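Trivura Physics Toolkit: User Guide
Section 4: Setting Up Joints and Constraints
Last updated: July 23, 2006
Filed under: Guides > Simulation > Joints

By now you should have a world with gravity switched on and at least two bodies in it that fall and bump about sensibly. If yours are still sinking through the floor, please go back to Section 3 and sort that out first, as joints will only make a wobbly world wobblier (I've lost whole evenings to this and I'd hate for you to do the same).

We'll start with a hinge, our old favourite, and it's what you'll want for doors, gates, flaps and the lid of a wheelie bin.

4.1 Adding a hinge

1. Open the Scene panel and select the body that's going to stay put. Trivura calls this the parent.

2. Hold Shift and select the body that's going to swing. The outline changes colour when both are picked up.

3. Choose Joints > New Hinge. A small cross appears halfway between the two centres. It's nearly always in the wrong spot, so drag it to where the pin of the hinge would be.

4. Set the axis. For an ordinary door this is the vertical one, Y, unless you changed the world orientation when you installed.

5. Type in your lower and upper limits in degrees, then press Apply.

6. Run the simulation and give the swinging body a gentle shove with the Poke tool.

Note: The limits are measured from wherever the bodies were when you pressed Apply. If you move the door afterwards and forget to press Reset Rest Pose, it will snap back with quite some enthusiasm on the first step.

4.2 Stiffness and damping

Every joint has a stiffness value and a damping value, and you'll find them both under the Advanced tab. Stiffness is how hard the solver pulls the two bodies back together when they drift apart, and damping is how quickly the leftover jiggle dies away. The defaults are 2,000 for stiffness and 15 for damping, and they suit most household-sized objects well enough that you can leave them be for your first few projects.
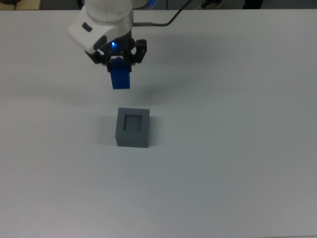 If you do want to fiddle, change one value at a time and run the thing in between. It sounds fussy, but the two interact, and once you've moved both it's awfully hard to work out which one set your gate flapping. Heavier bodies generally like more damping before they like more stiffness.

Caution: Don't join a very heavy body directly to a very light one. The solver will try its best, but the light one tends to shoot off toward the horizon and take its neighbours along. Put a body of middling mass between them, or turn on Mass Balancing in the World settings.

4.3 Chains of joints

Ropes, bridges and necklaces are all just hinges or ball joints in a row. Build the first link, get it behaving, and then use Edit > Repeat Along Path to make the others. The longest chain we've kept steady at the default settings had 39 links. Past that you'll want to raise the solver iterations to 11 or so long as your frame rate can bear it, higher still.

1. Select the finished link together with its joint.

2. Draw the path with the Curve tool and press Enter.

3. Tick Ignore Neighbour Collisions. Please don't skip this one!

4. Pin the first link to the world, or to whatever it's hanging from.

Note: Scenes brought across from Flokden keep their joints but lose their limits. Gergely Vida has written a little import script, Datent, that restores them, and you'll find it in the Extras folder on the disc. Run it before you rename anything, as it matches joints by name. Names with accents, such as a body called Erdős, need the Unicode box ticked in the import window.

4.4 Saving a joint as a preset

Right-click any joint and choose Save Preset. It'll be offered in the New Joint menu from then on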